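Zevell two-arm bench cell - safe setup notes

For shops running the cell next to people. Read before first power up, keep a copy at the bench.

Speed cap in shared mode 300 mm/s. Stop buttons - 4, one per side, test every Wednesday. Risk assessment redone after any tool change, even a small one.

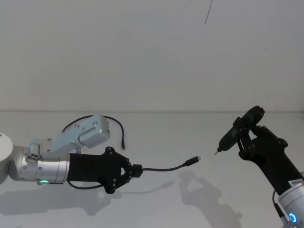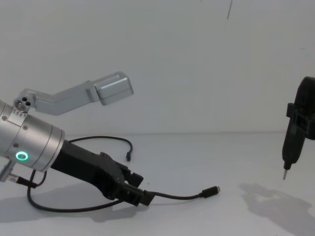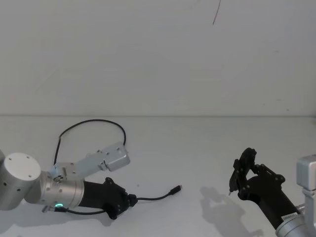 Two arms, one tabletop, cables in the work area. Treat any tool tip as a sharp edge in the assesment.

Cable rules
- no loops where an elbow can catch them
- check plugs and jackets every 7 days
- spare leads off the table before auto mode

Ordering
Part 2337, guard kit sold seperately. Stock at Stallasport, back in December. Questions on the checklist - Guðlaug Fogh, sales desk.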